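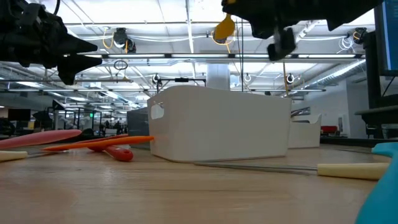

Moving to a smaller place: notes from the Jovham move
By Hamish Sutcliffe

Last May we moved out of the house on Pronden Road and into an apartment in the Wola building in Jovham. The house was 2,164 square feet, not counting the garage. The apartment is a little under half that and has no garage at all. Several readers wrote in after the short mention in the spring issue and asked how we went about it, so I have put down what I can remember. We had lived in the house a long time and did some of this in the wrong order.

Start with the floor plan

Ask the new building for a floor plan with measurements on it before you decide about any furniture. Ours came with the lease papers, and it was wrong about the hall closet, so I would also go over with a tape measure if they will let you in. We drew the rooms on graph paper and cut out pieces for the beds, the table, the couch and the bookcases. The couch did not fit anywhere except across the balcony door. My brother took it.

Measure the elevator too, and the turn at the top of the stairs if there is one. Lies Wouters, who moved into the same building the winter before us, had a wardrobe go back down and sit in her daughter's carport for months while she tried to sell it.

Give the kitchen more time than you think

I had expected the books and papers to be slow. The books took an afternoon. The kitchen took the better part of two weeks, working in the evenings. A kitchen is full of small things that are all in fair shape and all came from somewhere, and you have to pick up each one and decide.

What worked for us in the end was to stop going drawer by drawer. We took everything of one kind out at the same time and laid it on the table: all the serving spoons, then all the knives, then all the lids. Once you see them together it's easier to choose. We kept the ones we reached for in a normal week and one set of things for company. The rest went to a nephew who was setting up his first place, and what he did not want went to the church sale.

Pack a kitchen bin that you will open first. Ours had two plates, two bowls, the kettle, a pan, a can opener, dish soap and a towel. We lived out of it for four days and were glad to have it.

Get the movers' quote in writing

The first company we called came to the house, walked through it in ten minutes and said $2,900. The second sent a man who opened closets and asked what was going and what was staying. His figure was lower, and he wrote down what it covered. We went with them. The final bill was $1,873, and that included wrapping the mirror and the extra stop at the storage unit.

Ask these things before you sign:

- Is the price fixed or by the hour, and when does the hour start?
- Do they take apart and put back together the beds?
- What do they charge for stairs or a long walk from the truck?
- Who pays if the new building's elevator is not free at the time you booked?

The last one matters in Jovham. Most of the buildings on our street need the elevator reserved ahead, and at the Wola you get a three-hour block. Ours was 9 a.m. to noon and we used all of it. The truck has to park in the loading bay behind the building and the bay needs its own permit, which you get at the front desk for a small deposit. I didn't know about the deposit and had to go find a bank machine while the truck sat there.

Papers

We kept tax returns, the deed and sale papers, medical records, and one box of letters. Instruction books for things we no longer owned went in the recycling. If you have old bank statements, find out whether your town has a shredding morning. Pronden holds one in spring and it is free to residents, so go before you change your address.

Photographs are a different matter and I don't have good advice. We moved all of them and they are still in their boxes in the bedroom closet. My wife says next winter.

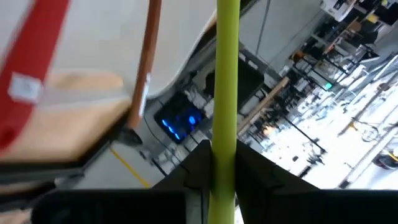 Storage units

We rented one for the overlap, meaning to keep it for a month. We had it for five. A unit makes it very easy to put off deciding, and the rent goes out whether you visit or not. If you do take one, leave a path down the middle and put the things you are least sure about near the door. Ours were at the back behind the bookcases, and we had to empty half the unit to get to them.

When we finally cleared it, we brought home a lamp, the Christmas decorations and my father's toolbox. The rest was sold or given away. I would probably skip the unit next time and pay for a bigger truck, or ask a relative for a corner of a basement with a firm end date.

The address list

Start this earlier than you want to. The post office will forward mail, but it doesn't change anything at the bank, the pharmacy, the insurance company or the county. I kept a sheet of paper by the phone and added to it every time a piece of mail came in. By moving day it was a full page. The two I missed were the car registration and the dentist, and the dentist's reminder cards are still going to the people who bought the house. They have been nice about it.

After you're in

Unpack the bedroom first so you have somewhere to lie down. Hang nothing for a couple of weeks. We put the big mirror up on the second evening and moved it twice, and now there is a patch behind it that I need to paint.

Expect to miss a few things you gave away. I miss the workbench. Lies said she missed her second freezer until the following summer and then stopped thinking about it - she shops more often now and walks to do it. We also found that we had brought too many towels and not enough lamps. The apartment is darker than the house was in the late afternoon, and we had given most of the lamps to the sale.

If you are planning a move in the next year and want a copy of our room-by-room sheet, there are printed ones in the rack by the library desk. I can mail one to anybody who can't get in. Please print your address clearly.

2 comments

Recent items
- Changes to the summer bus schedule
- Lies Wouters on growing tomatoes on a balcony
- Library hours and the book return on Pronden Road
- What to ask before you replace a water heater
- Letters from readers

Contact the newsletter | Copyright, all rights reserved | Back to top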